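History of Everyday Things
Week 4: Did clocks change how people worked?

Reading for this week: Kinoshita, chapter on the Morent mills; Akanda's reply to it (both in the course pack). Bring the Berkus extracts to the seminar.

The usual story goes like this. Before factories, people worked by the job and by the daylight. Then the factory came, the owner hung a clock over the gate, and within a generation everyone thought in hours and minutes. You will find some version of it in most textbooks, often with no source at all. I used to teach it myself. I am now much less sure of it, and I would like you to be less sure of it too.

Start with what the evidence is. Nanami Kinoshita relies heavily on the rule books of the Morent mills, which fine workers for lateness. A rule book tells you what an owner wanted. It does not tell you who was late, whether the fine was collected, or whether the overseer looked the other way for his cousin. The wage books for the same mills survive only in part, and in the stretch we can read, fines for lateness are rare. Kinoshita takes this as proof that the rules worked. Parveen Akanda takes it as a sign that they were ignored. The wage books cannot settle it, and I would be wary of any essay that says they can. 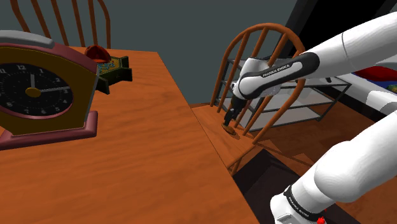
Clocks in the home are the second leg of the argument. The claim is that once a family owned one, factory time had followed them indoors. But owning a clock and living by it are two separate matters. Clocks were wedding gifts, savings, things to pawn, things to polish. Take the mantel type, with a round dial set in a broad front panel and a thick base that flares out beyond the body. It takes up a good deal of room for something that only has to tell you the time, and minute ticks on the dial do not prove that anyone counted minutes. The Grecu inventories list clocks in the best room, seldom in the kitchen where the morning rush would have been. Several are marked "not going". Historians who count clocks tend to leave that column out.

Thirdly, the "before" half of the story. Were people before the mills really so free of the clock? Church bells, market bells and tide tables say otherwise. The Dinside ferry accounts record quarrels over late sailings well before there was a factory in the district. Somebody was paying attention to the hour.

None of this means factories changed nothing. Shift work was new to many people and some of them hated it, as the Berkus letters show. Do ask, though, who wrote those letters, and why they were kept.

For the seminar

Read the Berkus extracts twice. Mark every mention of time, then mark which ones give an hour by the clock.

Akanda says the missing wage books "would probably" support her. Is that an argument?

Short essay, 2000 words, due 30th November. Late essays lose marks, and yes, I have heard the joke.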